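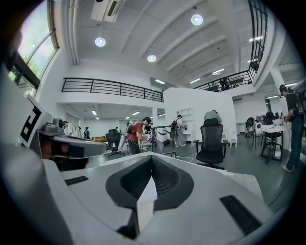

Every converted workshop in Jarville seems to get a mezzanine now, and I have yet to hear a good argument for it from anyone who wasn't selling one. High ceiling, white walls, a black metal railing, a tall dark-framed window with some greenery behind it. It looks lovely on a Friday morning when you're being shown round. Try working there in August.

The sums are always the same. Our landlord's agent counted the upper floor at full rate, so we were paying for 16 desks and could bear to use 5 of them once the heat had gone up the stairs. The answer, of course, was air conditioning in the ceiling - as far from anyone's feet as it could be put.

Then there's the noise. A phone call made upstairs is a phone call made to everybody. Agathe Pichon, who fitted out the Reuter building, told me that open levels "let a team feel like a team". Perhaps. I noticed she took her own calls in the car park.

I don't hate light or height. I grew up in low rooms and I know what a tall window does for the mood. But white paint and round ceiling lights are cheap, and we've been taught to treat them as generosity. Spend the money on doors. Put a wall across half of it, hang a few curtains, and let people shut something behind them when they need to think.

We moved out in the end, to three plain rooms above the Zendden showroom. The ceilings are ordinary and I get more done.

Comments (3)

Rultska: We've got the same railing, horizontal bars and all. Collects dust like you wouldn't believe.

M. in Jarville: Disagree. I'd swap my three plain rooms for yours tomorrow.

oldbench: Ceiling fans. Cheaper than moving.

Contact | Copyright, all rights reserved | Back to top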